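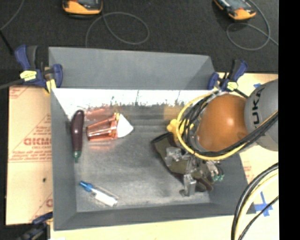

Forum > Home and Kids > Toy storage
Topic: Metal bin for play food, worth it?

pomare_6
Posted 2/1/21
Has anyone gone over to a grey metal bin for the toy food and odds and ends? Weletti are selling one with sloping sides and the blurb says it "keeps play tidy for years". I have my doubts. Every plastic tub we've had went brittle, but at least they were cheap.

KylieCosgrove
I've had one since June. It holds plenty, I'll give it that. The floor scratched almost straight away and it has never looked new since. If you mind scuffs, don't bother.

eser944
Scratches are what metal does. Ours is covered in them and still does the job. I don't see why a toy bin has to look nice inside.

KylieCosgrove
Because it cost more than the five tubs it replaced? I was told it was hard wearing. Worn grey after a few months isn't what I'd call hard wearing.

flatpackfred
Worn isn't broken, to be fair. What do the sloping sides do, though? Sounds like a way of selling you less bin.

eser944
They let small hands reach the bottom. Mine is four and she can get the aubergine out without tipping the lot on the carpet.

flatpackfred
Can she put it back, is the question.

eser944
No.

pomare_6
How loud is it? We're in a flat and I can picture a toy aubergine being dropped in at six in the morning.

KylieCosgrove
Loud. Soft things are fine, anything hard clangs. I put a tea towel in the bottom for a while but it ended up as a cape.

mrs_tolley
I'd question mixing things in the first place. Play food in one box, little bottles and shiny bits in another. One big bin just means everything sinks and they only play with what's on top.

eser944
Disagree. We tried sorting and it lasted a week. One bin, not too full, and they can see what's there. The trouble starts when you fill it to the brim.

mrs_tolley
Then you're paying for a big bin to keep it half empty — I can do that with a cardboard box.

pomare_6
Fair point. Think I'll leave Weletti for now and look for something second-hand. If it's already scratched I won't care who scratches it next. Does anyone know if the edges are rolled or just cut?

KylieCosgrove
Rolled on mine. Run a finger round it before you hand over any money, though.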